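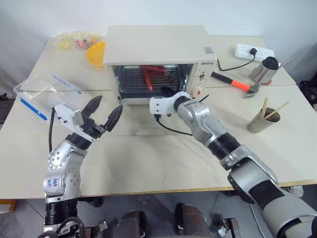 Item 2: toaster oven on the white table, red food item on the rack.

Prinlow Test Kitchen – Minutes, Countertop Oven Review
February 22, 2024

1. Previous minutes
The January minutes were accepted with one correction: the Jukgate order number should read 2,557.

2. Oven position
The oven stays near the back of the table, controls facing front. The cord now runs across the table surface in front of the oven. It was agreed to route it behind the oven before the next session. The panels of the table top are to be checked for level at the joints.

3. Rack loading
Food is to be placed on the rack with the door fully open. Long items go flat on the wires – one end must not point down toward the door. The dial setting for the next session is 200, with a run time of 11 minutes. Ernent asked for the setting to be written on the log sheet before the door is closed.

4. Residue
Brownish-orange specks were noted on the ribbed metal surface, mostly along the middle and lower part. Whether this is crumbs or rust was not settled. Action: Onuoha to wipe a short section of the grooves with a damp cloth and report back. No abrasive pads until then.
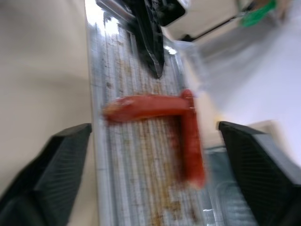 5. Supplies
Two spare racks to be ordered from Jukgate. Log sheets are low – Prinlow to print more.

6. Next meeting
Date to be set once the item 4 report is in.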